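Zarkcombe: choosing a grasp point on a plastic bag from wrist camera images
Project report, 3 Oct 2022
Iker Robles, Hawi Wako, Talha Usmani
Supervisor: Shazia Soomro

1. Task

The project started in March as a follow-up to the Pralton planner, which was written for rigid objects. Pralton takes a fitted box and returns a gripper pose. It has no idea what to do with a bag, which has no stable box and changes shape when it is touched. Our task was to write a module that finds the gathered neck of a bag in the wrist image, proposes a pinch point on it, and reports after closing whether the plastic is held.

2. Software

The module runs as two processes. The first is the neck detector. It takes a color image, runs a small segmentation network and gives back a mask with two classes, neck and body. The second process is the grasp monitor. It reads the finger position and the image after the gripper has closed and returns held, not held or unsure. Both talk to the planner through the message layer Wajid Swati wrote for Pralton, which we did not change except to add a timestamp field.

The timestamp was needed early on. Images and finger positions were matched by order of arrival, and when the detector was slow the monitor compared a closed gripper with an image taken before closing. Most of our strange results in the first weeks came from this. We now drop any pair more than 200 ms apart and the monitor waits for the next one.

Pinch direction is computed from the mask. We fit a line through the neck pixels and close the fingers across it. If the neck region is shorter than the finger width the detector returns nothing and the arm backs off and looks again.

3. Labeling

Talha labeled the images and Hawi checked them. The rule for where the neck ends and the body begins was rewritten once. In the first version the border was drawn where the plastic starts to spread, and the two of them often disagreed. In the second version the border is the last fold that runs along the neck. Older labels were redone with the new rule.

4. Results

We ran 21 trials with the final version. In 14 the monitor reported held and the bag stayed in the gripper during the lift. In two it reported held and the bag slipped out. The rest ended as not held or unsure, mostly after the detector took a crease in the body for the neck. The Brummont dataset loader was finished too late to be used for training, so it is not part of these results.

5. Grasp monitor and remaining problems

The grasp monitor mainly looks at the area right around the fingertips. Finger position alone says little, as thin plastic lets the fingers close almost as far as they do on air. With the neck pinched at the finger, a ruffled tuft of white plastic sticks out on one side and the rest of the bag billows away on the other, and the monitor checks for plastic on both sides before it reports held. Bright light on the translucent folds is still a problem for the mask, and strong creases further down the bag look a lot like the folds of the neck. A printed background such as leaf wallpaper adds edges of its own, so we crop to the region near the gripper before segmentation. The next step would be to use several images in a row. The code and labels are in the Farooqui repository under zarkcombe/monitor.

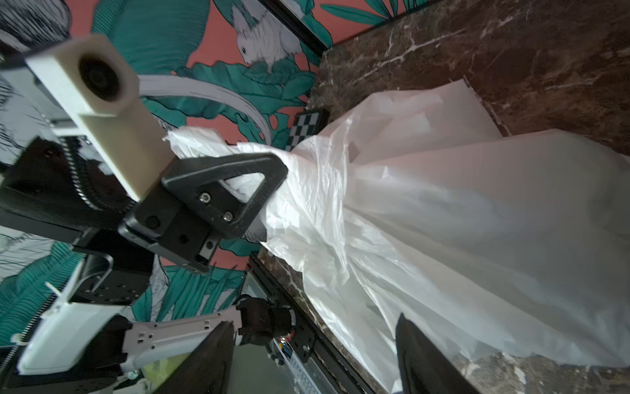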